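Coat rack or wall hooks for a small waiting area?
29 October 2021, posted by kimaro_wes
10 comments | 2 shares | Print | E-mail this thread

kimaro_wes
We run a small office and people pile their coats on the chairs. The landlord says no holes in the walls without permission, and the last tenant lost part of a deposit over it. Budget is 47 dollars. Is a standing rack worth it or should I push for hooks?

plainoldbev
Hooks. A standing rack tips as soon as three heavy coats end up on one side. We had a Sulelis one and it went over twice in June.

tenpenny_r
Disagree. It depends on the base. We've had a wooden one at work for years with no trouble. Spread the coats out and put the heavy ones low. 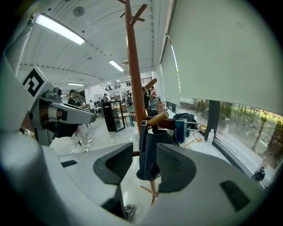
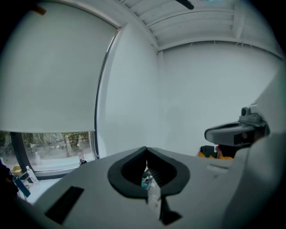
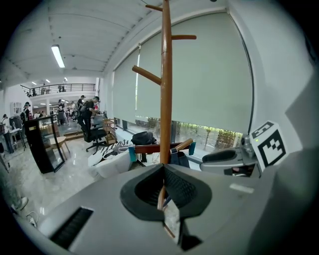 If the floor is uneven, put felt under the low side before you blame the rack. I'd also skip anything with a hollow metal pole. The joints work loose and you end up tightening them every month.

plainoldbev
"Spread the coats out" works if you own all the coats. Visitors use the first peg they come to.

skostik77
Has anyone tried the over-the-door kind? No holes, and cheap.

tenpenny_r
They scratch the paint, so you have the same deposit problem.

plainoldbev
Agree with that one. Ask the landlord in writing. Mine said yes to a rail with 2 screws as long as I filled the holes when I left.

kimaro_wes
OK, I'll e-mail him first. If he says no I'll look for a used wooden rack with a wide base. Thanks.

Share this thread | 1,000 views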